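Re: [jidby-list] Vunel demo tape, anyone?
From: Sem Koster
Date: 4/13/24 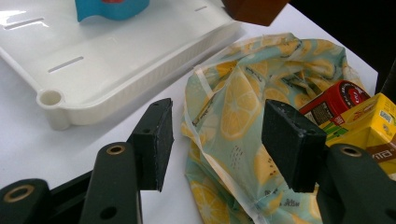
Hello all,

Oh, I'm so glad someone asked! I have the Vunel tape, the proper one with the photocopied sleeve, and I played it twice last night after reading this:

> Does anybody still have the first Vunel demo? I had it on a C60 from
> the Dristhorpe gig but lent it out and never saw it again. I remember
> 11 songs, and the one about the bus station. Was there ever a record?

It's 14 songs on mine, so I think yours was the early version they sold at gigs before they went back and did three more with the second drummer. The bus station one is "Last Stand", side B, and it still sounds huge – that bass comes in and the whole room shouts along. Brilliant stuff!

No LP, sadly. Kuipers pressed a single with two of the demo songs (re-recorded, a bit slower, I prefer the tape) and I've only ever seen one for sale, in February, for 60 quid. I dithered and missed it.

I can run off a copy for you this week, hiss and all. Send me your address off-list. And if anyone has the flyer from Dristhorpe with the full line-up, please scan it – I was 17 and only remember the last two bands.

Cheers,
Sem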